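Category: Student Projects / Home Robotics / Full Text

4.2 Setting and recording procedure

The club's earlier work was done on a bench in the Bravbridge workshop, under even light and with nothing within reach except the objects the arm was meant to handle. The Vemville students reported good results there. We had doubts about how much those results meant, and the second half of the project was set up mainly to test those doubts. Sessions were moved into a furnished home with a polished tile floor and ordinary furniture along the walls. Students were told to leave the household's belongings alone.

Two arms were used, each with its own wrist module and cable, and a head-level view was stored for every session. In total the club logged 3403 short clips. Of these, 3000 were kept after review and the rest were dropped, mostly for missing wrist data. The review was done by Noel Calimlim and two first-year members using the Jolari labelling tool. We did not measure how well the reviewers agreed with each other, and we should have.

4.3 What the clips can and cannot support

The club's summary to the school claimed that the trained policy "works in real homes." We do not think the record supports the plural. All of the kept clips come from a single address. A policy that has learned one floor, one set of cabinets and one kind of window light may have learned very little about floors, cabinets or light in general. Hassanpour raised the same point in a review of the plan in June, and the reply at the time – that more homes would be added later – had not been acted on when recording closed.

The floor deserves a separate word. Glossy stone throws back light, and the glare moves as the head moves. In 19 of the test runs the policy slowed or stopped with no object near either gripper. The students put this down to reflections. That is a fair guess, but it was never tested. A matte mat laid over part of the floor would have taken ten minutes to try.

A second concern is the use of printed markers. Paper markers were taped to a board so that the arm's position could be checked against a known point. This is common practice and we have no quarrel with it during setup. The trouble is that the board stayed up during many of the training clips, and the policy was given the full head view. We can't rule out that it steered by the markers. Training again on the 2000 clips in which no marker is visible would settle the matter, and we would treat any success rate as provisional until that is done.

Clutter was handled better. The students resisted the urge to tidy, and the bags, bins and small ornaments give the head view far more variety than the workshop bench did. Whether the policy made any use of that variety is another question. Most of the set tasks took place in a small patch of open floor, and the busier corners were seen only in passing.
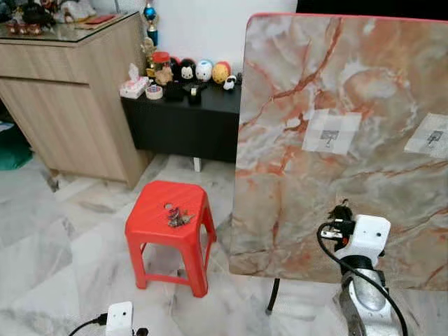
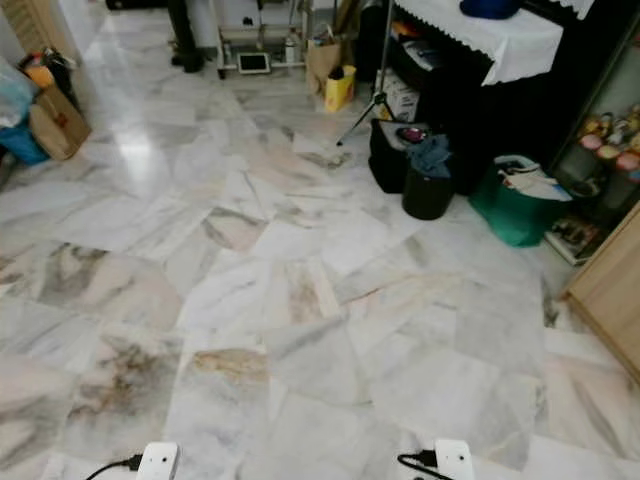

Figure 3. Head-level views from the home setting. First: marker patches on the tilted board, with one gripper raised against it. Second: both gripper ends low over the tiles, with glare on the floor near the upper left.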